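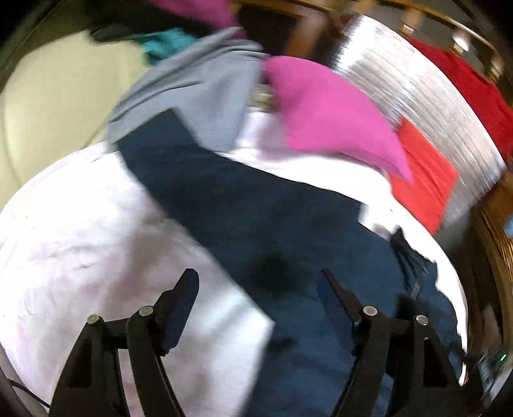
Step 1: Pull the dark stuff out first

Okay, so this is the part where I stand over the heap and feel sorry for myself for a second. Then I go for the jeans. Dark navy denim right in with a white garment and a light gray shirt is exactly the mix you don't want going into one load, and jeans are big enough to grab quickly anyway. Out they come, onto the floor by the door. Everything else dark goes on top of them.

Step 2: Look each thing over

Lay the jeans flat and run your eye down the legs and the front. Mine have a darker blotch on the denim, and I can't always tell a damp patch from a stain just by looking (can anyone?), so I put my hand on it. If it's only damp, fine, hang them over the tub for a bit. If it's greasy, rub in a drop of dish soap and leave it for 22 minutes. Why 22? That's one episode of my show!

Check the labels while you're at it. The print on small ones fades fast, so I write the wash temperature in my notebook when I buy something new.

Step 3: Whites, and the used-to-be whites

I have a few white things with a faint pink tint, and I've made my peace with them - they get their own little pile now. True whites stay separate. If you want to try bringing a pinkish one back, soak it overnight in cool water with oxygen bleach, following the amount on the tub, and don't put it in the dryer until you like the color. It took me two soaks to rescue a pillowcase back in February.

Step 4: The in-betweens

Light grays, tans, pale blues. These can all go together on cold. I turn the shirts right side out as I sort, sleeves too, and it saves me so much grumbling at folding time.

Step 5: Start with the biggest pile

Usually darks at my place. Zip the zippers, turn the jeans inside out, cold water, and don't stuff the drum. Leave enough room on top for your hand to fit in sideways.

Posted by Upendo Muli, 5 October 2022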